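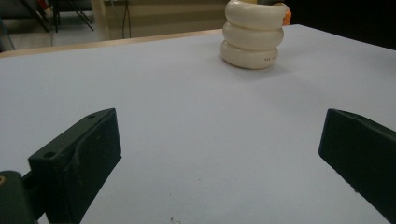 Le support Moltska répond que le devis ne peut pas être modifié tant que le nombre de paires de doigts n'est pas confirmé, et demande s'il s'agit d'un achat ferme ou d'une estimation pour le budget.

Ticket : pinces manuelles, doigts de rechange
Demandeur : atelier Witthorpe
Priorité : normale
Statut : en attente du fournisseur

6 janvier 2024 - Ouverture du ticket. Le devis Levow arrive à 3 332 euros pour les pinces, les doigts et les supports. Notre enveloppe était de 3 000. L'écart vient des doigts de rechange, facturés à l'unité alors que le catalogue les annonçait par paire.

Suivi 1 - Il s'agit d'une estimation. La commande ferme dépend de la validation du budget. Merci de séparer sur le devis les pinces complètes et les consommables, nous n'avons pas la même ligne comptable pour les deux.

Suivi 2 - Quantité confirmée : 32 doigts, soit 16 paires. Les doigts vert foncé que nous utilisons, dont l'un porte de légères éraflures, et restent utilisables pour les essais sur table. Pas de remplacement immédiat, on commande pour le stock.

Suivi 3 - Demande d'un second prix chez Fahy. Réponse reçue : environ 400 euros de moins sur l'ensemble, port non compris, mais entraxe des trous de vis différent. Il faudrait reprendre les supports. Piste abandonnée pour cette année.

Suivi 4 - Moltska propose de livrer en deux fois, les pinces d'abord, les doigts en septembre. Cela nous convient si le prix unitaire reste bloqué. Confirmation écrite demandée.

Reste à faire : recevoir le devis corrigé, vérifier que la visserie est incluse, transmettre aux achats.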